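Serving tray

A serving tray is a shallow, flat carrier with a raised rim, used to bring food and drink to a table and to clear them away afterward. Trays may be round, oval or rectangular. Small ones hold a cup and a piece of fruit, while larger ones carry a full meal.

Construction

Most household trays are made of wood, metal or plastic. Plastic trays are usually molded in one piece, with rounded corners that are easy to wipe clean. The rim keeps items from sliding off when the tray is tilted. On the Tevby pattern, sold for home use, the rim is 3 centimeters high and the tray weighs 400 grams.
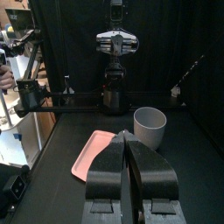
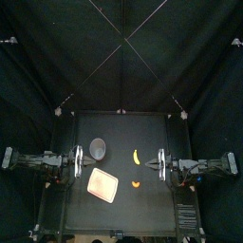
Tray with a raised rim and rounded corners, and a cup

Use

Heavy items are placed near the center and light ones toward the edges. Cups are set upright and, if full, kept away from the corners. When a tray is too small for everything, the cup is often set beside it on the table. Fruit may be placed straight on the surface or on a napkin.

Play trays

Smaller trays are sold with toy food for children. The designer Siu-ming Tsao drew a set of 4 for the Jokbridge company, each 30 centimeters long. They were later reissued under the Bikach name.

See also: Cup, Tableware, Toy food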